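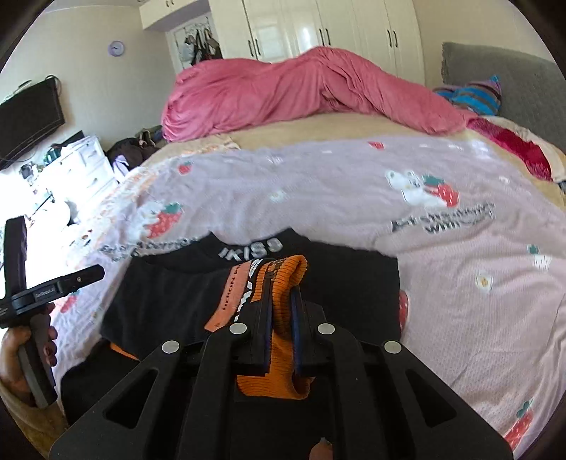 Vorkari Laboratory for Handling and Assembly, Textile Handling Group

3.2 Set-up and upkeep of the hand-held grippers

All folding data in this study were recorded with one pair of hand-held grippers, which we call the Jacobs pair after the workshop where the first version was drawn. The operator holds one gripper in each hand and works on the garment directly. No robot arm is needed during recording. Each gripper carries its own camera, and the view in Figure 2 is taken from one of them while its jaws are closed on the ribbed orange cuff of a black garment. The second gripper of the pair is visible at the left edge, held in the operator's left hand.

Figure 2. Cuff grasp during a folding task on a bed, seen from the camera on the gripper. The jaws stand almost parallel and the knit is squeezed into a vertical fold between them.

Jaws and linkage. Both jaws are driven by a linkage with four main pivots, each closed by a round silver cap. The inner pair of pivots sits near the jaws and takes most of the side load when the operator pulls on a sleeve. The inner face of each jaw has a replaceable pad, seen as a narrow dark-blue edge in Figure 2. A new pad is bonded with contact adhesive and left under a clamp overnight. We tried three grades of rubber. The softest held thin cotton well but rolled off the jaw when a thick hem was pulled sideways, so the middle grade was used for every session reported here.

Jaw alignment. The jaws must meet along their full length. If one leans, a knitted fabric creeps towards the open end and the grasp is lost when the garment is lifted. Alignment was checked at the start of each session by closing the jaws on a strip of tracing paper and pulling it at the tip, the middle and the root. The paper had to resist at all three points. If it slipped at the tip, the inner pivot on that side was taken apart, the washer replaced and the screw tightened again with thread lock. This repair takes two people if the linkage is to be kept square, and it was done by Surachet Luangrath and Panya Boonchu throughout.

Lint. Ribbed cuffs and brushed fabrics shed fibres into the linkage. The fibres collect behind the pivot caps, where they cannot be seen from outside, and the first sign is a jaw that opens late. The caps were removed after every 305 grasps, the pivots brushed dry, and one drop of light machine oil put on each. Oil was kept off the pads. A pad that had been touched by oil was thrown away, as wiping it with alcohol left a glaze and the grip did not recover.

Camera. The lens is wide enough to keep the jaws and most of the work surface in view at the same time. Its mount is fixed with two screws, and these work loose sooner than any other part of the gripper. We marked the position of the mount with a scribed line and compared the line with the body before each session. Any shift meant a fresh calibration on the Nimex board. The exposure was locked once the operator had taken up position. In rooms with strong daylight from one side we accepted some washed-out areas in the background, provided that the jaws and the fabric between them were properly exposed.

Record of faults. The pair completed 2,242 grasps over the period of the study. Work was stopped five times for repair: three worn pads, one loose camera mount and one cracked washer. Grasps made between the last good alignment check and the stop were removed from the data set. The parts list and the drawings for the washer are held in the Zustetness archive with the calibration files.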